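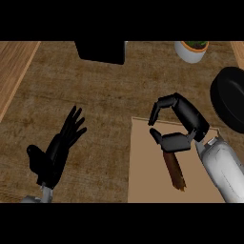
Orkudska me répond en commentaire que cinquante démonstrations suffisent toujours si elles sont « propres ». Je veux bien, mais je n'ai encore vu personne définir ce mot, et c'est un peu l'objet de mon message.

Je reprends donc pour ceux qui arrivent. Nous travaillons en simulation, deux bras, deux mains à plusieurs doigts, un plateau de table avec quelques objets posés dessus. La tâche consiste à tenir un objet allongé dans la main droite et à l'amener au-dessus d'une plaque plate, puis à le poser dessus sans le faire rouler. Rien d'extraordinaire sur le papier. Tout est enregistré en téléopération : casque, gants, un opérateur qui fait le geste, le robot simulé qui suit.

Nous avons 300 démonstrations. La politique apprise par imitation ferme bien la main, arrive à peu près au-dessus de la plaque et là, elle hésite. Elle descend, remonte, redescend. Parfois elle lâche trop haut. Sur 112 essais d'évaluation, 2 seulement se terminent comme il faut, ce qui est franchement ridicule vu le temps passé avec le casque sur la tête.

Le conseil qu'on me donne partout : enregistrer davantage. On me parle de 700 démonstrations comme d'un seuil à partir duquel tout se débloque. Je n'y crois pas beaucoup. Avant d'immobiliser un opérateur pendant encore deux semaines, j'aimerais savoir si quelqu'un a vraiment comparé, ou si on se répète tous la même chose. Et question annexe : est-ce que guider le bras à la main, sur le vrai robot, donne de meilleures données que la commande à distance ? J'ai lu les deux avis, avec la même assurance à chaque fois.

Précisions demandées : la main gauche ne sert pas dans cette tâche, mais ses articulations sont quand même dans les actions à prédire. Les positions de départ des objets varient un peu d'un épisode à l'autre. Trois opérateurs différents.

Posté par Trutetis, le 28 janvier

Sadowski

Je commencerais par vos trois opérateurs. Vous dites que le robot hésite au-dessus de la plaque ; regardez si vos opérateurs n'hésitent pas au même endroit. En téléopération on voit mal la profondeur, surtout avec un rendu sans vraies ombres de contact, et tout le monde fait la même chose : on descend, on s'arrête, on bouge la tête pour vérifier, on repart. Cette pause est dans vos données. Le modèle voit une image presque identique associée tantôt à « ne bouge pas », tantôt à « descends », et il apprend un mélange des deux. Vous pouvez en enregistrer 700 de plus, vous aurez un modèle qui hésite avec davantage de conviction.

Ce que je ferais, dans l'ordre :

Tracer la vitesse du poignet droit sur une trentaine d'épisodes, opérateur par opérateur. Si vous voyez un plateau à zéro avant la pose, vous tenez probablement votre problème.

Couper ces pauses dans les données existantes, ou au moins les raccourcir. Attention à ne pas couper aussi le moment où les doigts se ferment, parce que là aussi le poignet est immobile. Filtrez sur le poignet et les doigts ensemble.

Réentraîner sur un seul opérateur, même si ça ne laisse qu'une centaine d'épisodes. Si c'est meilleur qu'avec le tout, vous saurez que le mélange des styles vous coûte plus qu'il ne rapporte.

Pour la main gauche, retirez-la des actions et figez-la. Les gants ont du bruit, l'opérateur remue les doigts sans y penser, et vous demandez au réseau de reproduire ça. Ce n'est sans doute pas ce qui fait échouer la pose, mais c'est gratuit à corriger.

Quant au seuil de 700, je serais curieux de voir d'où il sort. Chez nous une tâche du même genre s'est mise à marcher avec roughly rien, si j'ose dire : environ 80 épisodes, refaits de zéro par une personne entraînée. Une autre, qui avait l'air plus simple, n'a jamais dépassé la moitié de réussite malgré tout ce qu'on y a mis. Je n'en tire aucune règle.

Holcombe

Il faut plus de données. On a eu pareil, on a doublé et c'était mieux.

Trutetis

@Holcombe : mieux de combien, et avec les mêmes opérateurs ? Si les nouveaux épisodes ont été faits par des gens qui avaient déjà plusieurs semaines de pratique, ce n'est pas forcément la quantité qui a joué.

Holcombe

Les mêmes, oui. Donc plus entraînés, je suppose. On n'a pas séparé les deux.

Orkudska

Je complète mon commentaire, puisqu'il a été mal pris. Par « propre » j'entends : un geste sans reprise, à vitesse à peu près constante, avec un lâcher qui se fait toujours dans la même situation. C'est vérifiable. Rejouez les actions enregistrées dans le simulateur, en repartant du même état initial, et gardez seulement ce qui réussit. On perd souvent plus d'épisodes qu'on ne croit à cette étape, entre les décalages de temps et les contacts qui ne se reproduisent pas bien.

Sur le guidage à la main, je suis plus réservée que ce qu'on lit d'habitude. Pour un bras avec une pince à deux doigts, oui, c'est confortable : on sent le contact, on ne tâtonne pas. Avec une main à plusieurs doigts, essayez donc de placer chaque doigt en tenant le poignet de l'autre main ! On finit à deux personnes autour du bras, elles apparaissent dans toutes les images des caméras, et il faut rejouer la trajectoire sans elles pour obtenir des vues utilisables. De plus vous êtes en simulation, donc ces données viendraient d'un autre monde que celui où vous évaluez. Je ne mélangerais pas les deux avant d'avoir quelque chose qui tourne d'un seul côté.

Un dernier point que Sadowski n'aborde pas : les corrections. Laissez tourner votre politique actuelle, même mauvaise, et reprenez la main au moment où elle commence à osciller. Vous n'enregistrez que la reprise. Une vingtaine de ces corrections peut apporter davantage qu'une semaine de démonstrations parfaites, pour la bonne raison qu'une démonstration parfaite ne passe jamais par les états où votre robot se perd. Je dis « peut ». Chez moi ça a marché sur la pose, et pas du tout sur la saisie.

Trutetis

Merci. J'ai tracé les vitesses ce matin : pause nette avant la pose chez deux opérateurs sur trois, quasiment rien chez le troisième. Je relance un entraînement avec ses épisodes seuls, main gauche figée. Ça ne prouvera pas grand-chose puisque je change deux paramètres à la fois - je sais - mais la machine n'est libre que cette nuit. Si le résultat bouge, je referai les deux séparément et je mettrai les chiffres dans ce fil.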